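Section 4: Setting Up Your Plalluno Countertop Water Filter

Before you start, clear a good stretch of counter next to the sink and give yourself half an hour with no one needing a glass of water. The job is not hard, but it goes much better when you aren't rushing, and the cartridge does need its soaking time whether you feel patient or not.

You will need the filter body, one Quan cartridge (still sealed in its wrapper), the diverter valve, the two rubber washers from the small bag, and an old towel. Pliers are not needed for any part of this and we would really rather you left them in the drawer.

4.1 Soaking the cartridge

1. Wash your hands, then peel the wrapper off the cartridge. Keep the wrapper, as the batch number is printed on it and our help desk will ask for it if you ever call.
2. Stand the cartridge upright in a deep bowl of cold water. Push it down gently until the bubbles slow.
3. Leave it for 15 minutes. A little black dust in the bowl is only carbon and will rinse away.

Caution: Never soak the cartridge in hot water. Heat loosens the glue around the end caps.

4.2 Fitting the diverter valve

1. Unscrew the aerator (the little mesh cap) from the end of your faucet. Most come off by hand if you wrap a dry cloth around them and turn slowly.
2. Drop one washer into the top of the valve. It should lie flat, so run a fingertip around it to be sure.
3. Screw the valve on by hand until snug, then give it another quarter turn and stop there.

Note: If your faucet has its threads on the outside, leave out the brass adapter. If the threads are on the inside, you will need it. Pull-out sprayers will not take this valve at all, I'm sorry to say, and for those we suggest the Dronlow pitcher instead.

4.3 Joining the hose and flushing

1. Lower the soaked cartridge into the filter body and close the lid, turning it until the two arrows meet.
2. Push the hose onto the valve until you feel it click. Tug it once to check.
3. Turn on the cold water at half strength, flip the valve lever, and let the filter run for ten minutes. Use this water on your houseplants - they won't mind the taste a bit.
4. Look underneath for drips. If you find one, turn the water off, reseat the washer, and try again.

4.4 Choosing a spot

Keep the filter level and out of direct sun, with the hose in an easy curve. Snacks and paper goods are happier a little way off from the spout. 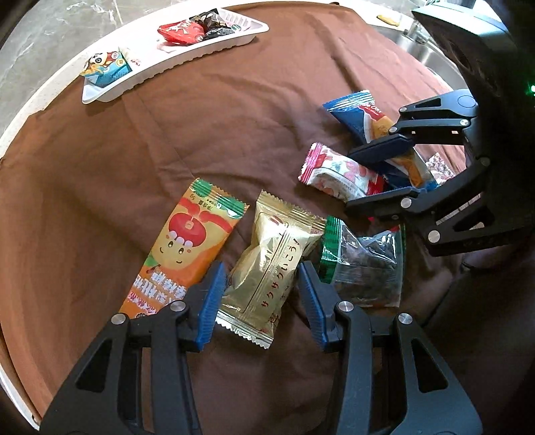
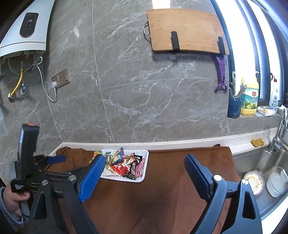

4.5 When to change the cartridge

A Quan cartridge is good for 400 gallons, or 700 if you have the larger Clandulow body. Write the month you fitted it, say June, on the sticker inside the lid. If the flow drops to a trickle sooner than you expected, try a fresh flush first, then turn to Section 7. For anything that section doesn't cover, write to Ánh Phan at our help desk and mention your batch number.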